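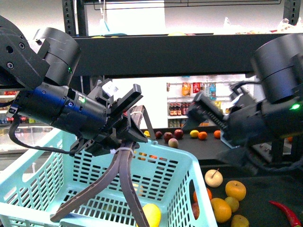

**FOR IMMEDIATE RELEASE**

**Skiswood Fruit Share opens sign-ups for its biggest season yet**

SKISWOOD – I run the Skiswood Fruit Share, and I get to write our press releases too, so you're stuck with me again! Sign-ups for the new season open in May, and I've got plenty to tell you.

If you haven't come across us, we're a weekly fruit box. You pay for a share, we buy from growers close to town, and you pick up your box on the way home. Last season we packed 1,414 boxes, which still makes me a little dizzy (my back remembers every one of them). This year we have room for 98 households, and returning members get first pick until the end of the month.

The big news is a third pickup spot. Sanix, the hardware store on the corner by the post office, has offered us its covered side porch, so folks on the east end won't have to drive across town anymore. The other two spots stay where they were, at the Fukuda bakery and the Jadano Street community hall. All 3 are open from 4 p.m. until 8 p.m. on pickup day. Please don't come at 3:30. I love you, but we're still unloading.

We're also bringing back the half share. We dropped it two years ago and I heard about it in the grocery store, at the dentist and once at a red light. It's a good size for one or two people, or for anybody who got tired of finding old pears at the back of the fridge. You can switch between full and half once during the season, just email us before the next box goes out.

Berries come first, then the stone fruit, then apples and pears right through the fall. I can't promise exact weeks, the weather has its own ideas, but members get a note the night before with what's in the box and a recipe or two. My plum cake will be in there again. Yes, the one with too much butter.

We still need a few people with pickup trucks for the early runs out to the orchards. You get gas money and a free half share for the season, plus coffee from me.

Sign-up forms are at all the pickup spots and on our website. Reporters who'd like to visit on a packing morning are very welcome, just wear shoes you don't mind getting sticky.

**Media contact:** Skiswood Fruit Share, Jadano Street community hall, Skiswood

###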